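Topic: Are the Vomus water filter cartridges worth it?

grarnside_gal
Posted Monday
We moved to Grarnside in the spring and the water tastes like a swimming pool. A guy came to the door selling the Vomus under-sink filter and says it's good for 500 gallons per cartridge. Anyone here had one for longer than a month?

tapwaterted
A door-to-door guy said that, so I'd want to see it in writing. The leaflet I got says "up to 500," and the small print says 200 if your water is hard. Ours is hard. Do the math on cartridges before you sign anything.

Ahonen_owner
I've had the Ahonen pitcher for 3 years and can't complain. Chlorine taste is gone. No plumber.

tapwaterted
Gone compared to what? Leave a jug of tap water in the fridge overnight with the lid off and try that next to your pitcher. I doubt you'd pick the right one.

Ahonen_owner
I would, and my wife would too. Not everything is a scam, Ted.

wokow_mike
Depends what's in the water. If the town is using chloramine, the fridge trick does very little. Call the water office and ask which one they use. I have the Wokow faucet filter and it's okay – slow, and it drips.

grarnside_gal
Thanks. Called, and the lady didn't know. She's "looking into it."

Somebody did post a home taste test on the town page, pasting it in for what it's worth:
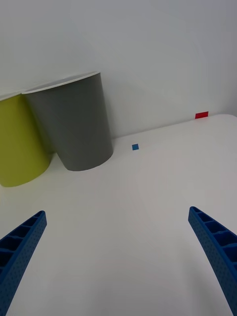 Posted by Raluca Dumitrescu in Home & Kitchen | 3 comments

I poured filtered and plain tap into cups and had the family drink both without knowing which was which. Most of us preferred the filtered. My son said they were the same.

tapwaterted
"Most of us" is how many people? And was it all the same temperature? Cold water always wins. I wouldn't spend a dime on the strength of that.

wokow_mike
It's a family in a kitchen, Ted, she's not publishing it. But yeah, I'd wait for the water office before buying the Vomus.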